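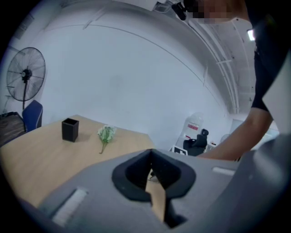

By Ihor Stasiv

Flosby Letter Exchange: Frequently Asked Questions

What is the Flosby Letter Exchange?

It's a way to get real mail from a person you haven't met yet! You fill out a short card, we match you with another letter writer, and the two of you write back and forth on paper for as long as you both like. We have 854 people on the list right now, in 11 countries, and the youngest matches going are only a few days old. I started it with a stack of index cards on my kitchen counter in Devach and I still get a little thrill every time the mail slot rattles.

How do I join?

Mail us a card with your name, your address, the languages you can write in, and three things you'd happily go on about for a page. Send it to Flosby Letter Exchange, Box 311, Devach. There's no online form. You can use any kind of card -- I've had the backs of recipe cards, a cut-up cereal box, and one very handsome piece of birch bark.

Does it cost anything?

You pay your own postage and that's all.

How do you match people?

By hand, slowly, usually with coffee. I read the three things on your card and look for somebody who'd enjoy hearing about at least one of them. A perfect overlap can be dull, so I like to leave a gap. One of my favorite pairs is a beekeeper and a woman who restores accordions (they've gotten to page-long arguments about soup).

How long will I wait for a match?

Two to five weeks. October and January run slower, as those are the months when everyone decides to write letters. If seven weeks go by with nothing, send another card and put "second try" in the corner.

I have terrible handwriting. Can I type?

Please do! Typewriter, printer, whatever you have. Sign it by hand if you can. Plenty of our people type, and plenty more write in a scrawl their partners have learned to love.

What should I say in a first letter?

Start with whatever is going on while you write it. The weather, the neighbor's radio, what you had for lunch and whether it was any good. Then ask two questions you really want answered. Most first letters I hear about are a page and a half, and that's a lovely length to get.

Do I need fancy paper or a fountain pen?

No, though if you catch the bug I won't be the one to stop you. Ordinary lined paper is fine. Ballpoint holds up better than fountain ink when an envelope gets rained on, and I keep two cheap ones going for addresses and use the nice pen inside. Very thin paper shows through if you write on both sides.

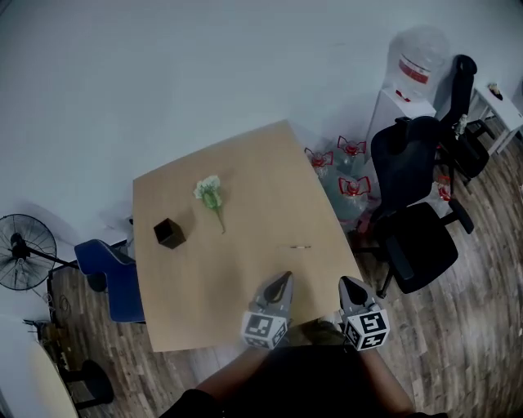
Devach, October

What is the Mukus Shelf?

Our lending shelf of old letter books! Household letter guides, collections of family letters, a couple of beautiful handwriting manuals. It's named after the street where we keep it. Anyone on the list can borrow one book at a time for six weeks. Put a note in with your next card and tell me what you're in the mood for. You cover postage back.

Can I put things in the envelope besides a letter?

Yes, and it's half the fun. Flat and light works best: stamps, a ticket stub, a tea bag, a drawing, a clipping. Skip seeds and fresh or dried plants if your letter is crossing a border, as a lot of countries won't let them in. Coins tear through the corners.

My partner stopped writing. What now?

Give it two months, then send a short, friendly note with no scolding in it. People move, people get busy, and mail does go missing. If you still hear nothing, write to me and I'll find you someone new. You don't lose your place and you don't have to explain.

Can I have more than one partner?

Up to four. I'd start with one and see how fast you answer. I took on four in my first year and spent an entire spring behind!

Will my address be shared?

Only with your partner. If you'd like to use a PO box or a pen name, that's fine, just make sure your mail carrier knows the name.

What is the Mykhailiuk Round?

One long letter that travels. Each person adds a page and mails the whole bundle to the next name on the sheet. The last one came home with so many pages it wouldn't fit back in its box. Sign-up is open through the end of the month, and you need to be able to turn it around in ten days.

How many letters have gone through so far?

I can only count the ones people tell me about, and the tally on the wall says 1,275. Keep sending those tick marks in -- I love adding them up.

Can kids join?

Yes, from age eight, with a parent's signature on the card. We match kids with kids.

I still have a question.

Write to me! Box 311, same as above. I answer everything, and I use good stamps.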